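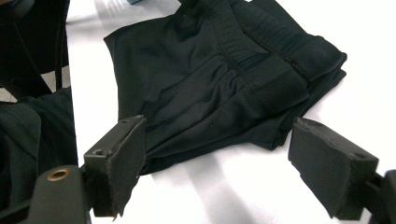

손으로 드는 그리퍼로 의류 조작 시연을 기록할 때, 한 에피소드의 시작과 끝은 누가 정해야 하는가?

시연자가 작업 중에 정하지 않고, 기록이 끝난 뒤 검수자가 문서화된 기준에 따라 정한다. 시연자는 녹화 전후에 여유 구간을 남기고, 검수자는 손가락의 개폐 상태와 천의 접촉 여부를 기준으로 경계를 표시한다.

4. 의류 조작 시연의 기록 규칙

4.1 규칙의 적용 범위

이 절에서는 Drondier 규약 가운데 의류 조작에 해당하는 부분을 다룬다. 규약은 손으로 드는 평행 개폐형 그리퍼에 카메라를 고정하고 사람이 직접 천을 다루는 경우를 전제로 한다. 원격 조종으로 얻은 시연과 고정형 로봇 팔의 자율 동작 기록은 범위에 들지 않는다. 두 경우는 힘 정보와 지연 시간의 기록 방식이 다르므로 별도의 문서로 관리한다.

규약 초안은 Zuzana Šimko가 작성하였고, Tokarz 작업장에서 시험 적용한 뒤 7월에 개정하였다. 개정판에서는 초안의 권고 사항 일부가 의무 사항으로 바뀌었다. 본문에서 "하여야 한다"로 끝나는 문장은 의무 사항이며, "권장한다"로 끝나는 문장은 작업장의 사정에 따라 달리 정할 수 있다.

4.2 작업면과 조명

작업면은 무늬가 없고 대상 의류와 명도 차이가 분명한 것이어야 한다. 어두운 의류를 밝은 작업면에 놓으면 외곽선은 쉽게 구분되지만, 의류 내부의 주름과 층 경계는 따로 확인하여야 한다. 그림 4의 검은 의류가 이에 해당한다. 운동용 반바지로 보이는 이 의류는 흰 탁자 위에 접히고 뭉친 상태로 놓여 있으며, 매끄러운 합성 섬유의 주름이 회색으로 빛을 반사하여 층을 읽을 수 있다. 같은 색의 무광 직물에서는 이런 단서가 줄어들기 때문에 조명 각도를 다시 맞추는 것을 권장한다.

광택이 있는 작업면은 반사를 만든다. 반사 자체는 금지하지 않는다. 다만 반사 영역이 파지 예정 부위와 겹치면 탁자의 방향을 바꾸거나 의류의 위치를 옮겨야 한다. 손가락이 만드는 그림자도 같은 방식으로 취급한다. 그림자를 없애려고 보조 조명을 추가한 작업장에서는 노출이 에피소드마다 달라지는 문제가 생겼고, 개정판은 한 작업 구간 안에서 조명 구성을 바꾸지 않도록 정하였다.

노출과 화이트 밸런스는 고정하여야 한다. 자동 노출을 켠 채 흰 작업면에서 검은 의류로 접근하면 화면 밝기가 접근 도중에 변하고, 이 변화가 파지 시점과 함께 나타난다. 학습 모형이 밝기 변화를 파지 신호로 이용할 여지가 있으므로 해당 에피소드는 학습용에서 제외한다.

4.3 주변 의류의 처리

대상이 아닌 의류가 화면에 함께 잡히는 것은 허용한다. 실제 세탁물 정리 환경에서 의류가 한 벌씩 분리되어 있는 경우는 드물다. 그림 4의 왼쪽 아래에도 짙은 녹색을 띤 검은 천이 있다. 이처럼 색이 비슷한 천이 가까이 있을 때에는 어느 것이 조작 대상인지 에피소드 메타데이터에 기록하여야 한다. 기록 항목은 의류의 종류, 주된 색, 시작 상태의 세 가지로 하고, 종류를 판별하기 어려우면 "미상"을 선택한다. 검수자가 추정하여 종류를 채워 넣는 것은 허용하지 않는다.

시작 상태는 펼침, 부분 접힘, 뭉침 가운데 하나로 적는다. 부분 접힘과 뭉침의 구별은 초안에서 의견이 가장 많이 갈린 항목이었다. 개정판의 기준은 의류의 주된 윤곽을 이루는 변이 둘 이상 보이는지 여부이다. 둘 이상 보이면 부분 접힘으로 적고, 그렇지 않으면 뭉침으로 적는다. 허리 밴드나 밑단처럼 특징적인 부위가 보이더라도 이 기준을 바꾸지 않는다. 특징 부위의 노출 여부는 비고란에 적는다.

4.4 파지 전 상태의 정의

파지 전 상태란 양쪽 손가락이 열려 있고, 닫힘 동작을 시작하면 천의 일부가 손가락 사이에 들어올 수 있는 위치에 있는 상태를 말한다. 그림 4에서는 두 손가락이 의류 아래쪽의 양옆에 위치하고, 그 사이가 열려 있으며, 가장 가까운 접힌 부분이 왼쪽 손가락 끝 바로 뒤에 있다. 정지 영상 한 장으로는 이 배치가 파지로 이어지는지 알 수 없다. 따라서 검수자는 앞뒤 프레임을 확인한 뒤에만 파지 전 표시를 붙여야 한다.

그림 4. 손으로 드는 그리퍼에서 본 작업면. 열린 두 손가락이 검은 의류의 아랫부분 양옆에 있다. 오른쪽 위로 허리 밴드의 세로 골이 보인다.

표시는 닫힘 동작이 시작되기 9프레임 전에 붙인다. 시연자가 위치를 여러 번 고친 경우에는 마지막 닫힘 동작을 기준으로 삼는다. 앞선 시도가 천에 닿아 모양을 바꾸었다면 그 시도는 별개의 파지 시도로 기록하고, 닿지 않았다면 접근 구간에 포함한다. 접촉 여부가 화면에서 가려지면 "판정 불가"로 둔다. 초안에서는 이런 경우 검수자 두 사람이 합의하도록 하였으나, 합의 과정이 기록에 남지 않아 개정판에서 삭제하였다.

4.5 손가락과 패드의 점검

손가락 안쪽 패드는 소모품으로 취급한다. 점검에서는 패드의 두께, 가장자리의 해어짐, 접착면의 들뜸을 확인한다. 그림 4의 왼쪽 손가락에서는 얇은 검은 패드의 아래쪽 가장자리가 다소 해어져 보인다. 이러한 외관만으로 교체를 결정하지는 않으며, 시험용 천을 물린 상태에서 미끄러짐을 확인한 결과에 따른다. 영상만 보고 판단하면 카메라에 가까운 쪽의 손상을 크게 보는 경향이 있다.

패드는 닫힘 동작 983회마다 교체한다. 이 값은 Tokarz 작업장에서 사용한 Husamex 패드의 시험 결과를 그대로 옮긴 것이며, 다른 재질의 패드에는 적용할 수 없다. 재질을 바꾸는 작업장은 같은 절차로 값을 다시 정하고 그 값을 데이터와 함께 공개하여야 한다. 교체 전후의 에피소드에는 서로 다른 패드 번호를 부여한다. 좌우 패드는 한쪽만 손상되었더라도 함께 교체한다.

손가락 바깥면의 긁힘은 기록만 하고 수리하지 않는다. 색을 덧칠하거나 테이프를 붙이면 손가락의 외관이 달라져 이전 에피소드와 구별되는 단서가 생긴다. 고정 나사와 브래킷은 작업 시작 전에 조임 상태를 확인하고, 풀림이 발견되면 직전 점검 이후의 에피소드에 재검토 표시를 붙인다. 케이블이나 끈이 카메라 시야에 들어오는 장비에서는 그 위치를 고정하여 에피소드마다 달라지지 않게 하여야 한다.

4.6 시연자에 대한 규칙

한 시연자의 연속 작업은 40분을 넘기지 않는다. 손목 피로가 쌓이면 접근 속도가 느려지고, 손가락이 닫히기 전에 천을 밀어 넣는 동작이 늘어난다. 이 동작은 사람의 손으로는 문제없이 수행되지만 팔의 강성이 높은 로봇에서는 작업면과의 충돌로 나타날 수 있다. 시연자에게 특정한 속도를 요구하지는 않는다.

시연자는 다른 손으로 의류를 누르거나 당기지 않아야 한다. 양손 과제로 등록된 에피소드에서는 두 손 모두 그리퍼를 들고 수행한다. 실수로 맨손이 의류에 닿은 경우에는 녹화를 멈추지 말고 동작을 끝낸 뒤 해당 사실을 기록한다. 초안은 즉시 중단을 요구하였는데, 중단된 파일은 끝나는 시점이 제각각이어서 검수에 더 많은 시간이 들었다.

실패한 파지도 보존한다. 실패 에피소드를 삭제하면 천이 미끄러진 뒤 다시 잡는 동작이 데이터에서 함께 사라진다. 실패의 유형은 미끄러짐, 빈 파지, 초과 파지로 나누며, 초과 파지는 의도한 층보다 많은 층이 잡힌 경우를 가리킨다. 의도한 층수는 녹화 전에 적어 두어야 하고, 결과를 본 뒤에 고칠 수 없다.

4.7 검수와 배포

검수에는 Prosoler를 사용하였다. 검수자는 영상, 손가락 간격 신호, 메타데이터를 함께 보면서 경계와 상태를 표시한다. 두 검수자의 표시가 일치한 비율이 80퍼센트에 미치지 못한 묶음은 배포하지 않고 기준 문구를 다시 검토한다. 일치율은 묶음별로 공개하며, 전체 평균만 제시하는 것은 허용하지 않는다.

배포 파일에는 적용한 규약의 판 번호, 패드 번호, 조명 구성표, 제외된 에피소드의 목록과 제외 사유를 포함하여야 한다. 원본 영상에서 사람의 얼굴이나 개인을 식별할 수 있는 물건이 확인되면 해당 구간을 가린 뒤 배포하고, 가린 사실을 메타데이터에 남긴다. 의류의 상표가 읽히는 경우의 처리는 개정판에서도 정하지 못하였으며, 현재는 각 작업장의 판단에 맡기고 있다.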